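Jorton Flexi Fare Pass

Change or cancel any domestic flight you book through us, up to 21 hours before departure. Covers one traveller, one return trip. Fare comes back to your card - not as a credit you have to chase.

Works with Brorix and Senitz fares. Sampaio charters not included, sorry. Bags and seat fees are seperate, so check with the airline.

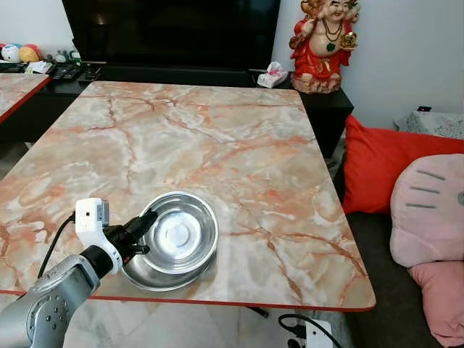

Can I add the pass after I've booked?
Any time in the first 21 hours after booking, from the My Trips page. After that it's locked.

Price: 657 points or add at checkout. Max fare covered $2,000. Anything over that, you wear it.

To claim - log in, pick the trip, hit Cancel, done. Refunds usually land in a week, longer over the holidays. Keep your booking number handy.

New terms apply to passes bought from February 2018. Older passes run on the old terms till they they expire.

Group bookings: ask for Ziad Salameh, travel desk.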